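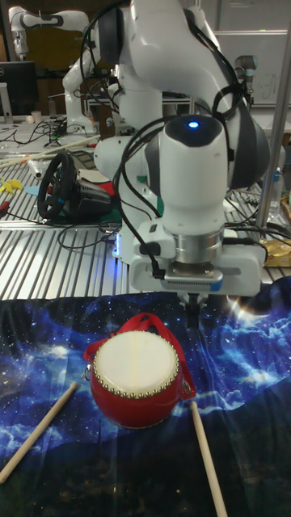

Small red drum on star-print fabric.

FOR IMMEDIATE RELEASE

Lanetti Books to Publish "Sister," a Collection of True Stories About Stopping for Strangers

FAMMONT, Sep 12, 2019 - Lanetti Books will publish "Sister," a collection of personal essays by people who stopped to help someone they did not know, in November. The book runs 202 pages and will be sold in paperback and as an e-book.

The 61 essays were chosen from 560 sent in during an open call last year. Writers were asked for a true story from their own lives, told in the first person, in which they came across a stranger in trouble and had to decide what to do. Most of the pieces are short. Several are under two pages.

The stories take place on highway shoulders, in grocery store lines, in stairwells and at bus stops. One writer sits with an older man who has fallen on the ice until his daughter gets there. Another drives past a stalled car, turns back a mile later and finds it gone. A night nurse writes about the call she did not make when she was 19. The editors kept pieces in which the writer did the wrong thing, or never learned how things ended.

The title comes from the opening essay, in which a woman waiting with a crash victim is asked by the ambulance crew how she is related to him. She says she is his sister. She had met him eight minutes earlier.

Reading Series

Lanetti Books will hold evening readings at the Mfinanga Room in Fammont during the month of publication. Four contributors will read at each one, and there will be time afterward for people in the audience to tell a story of their own - five minutes each, no notes needed. Admission is free. Seats are first come, first served, and the doors open half an hour before the start.
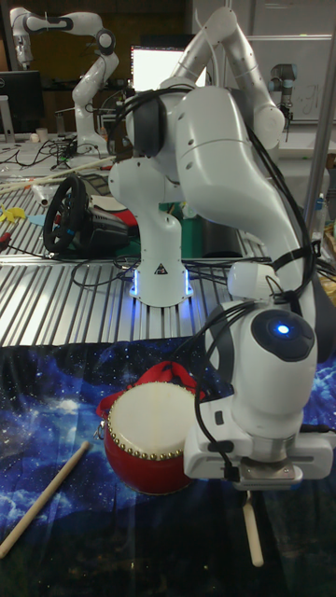
Ordering and Review Copies

The first printing is 3,093 copies. Advance orders can be placed through the Lanetti Books website or at any independent bookstore. Reading groups that order ten or more copies will get a printed discussion guide at no charge.

Review copies are available now as PDF files. Printed review copies will ship in the last week before publication. Please include a mailing address and the name of your outlet with your request.

About Lanetti Books

Lanetti Books is a small publisher of memoir and personal essays based in Fammont. It brings out four titles a year and reads new work every spring.

Media contact: Lanetti Books, Publicity Desk, Fammont

###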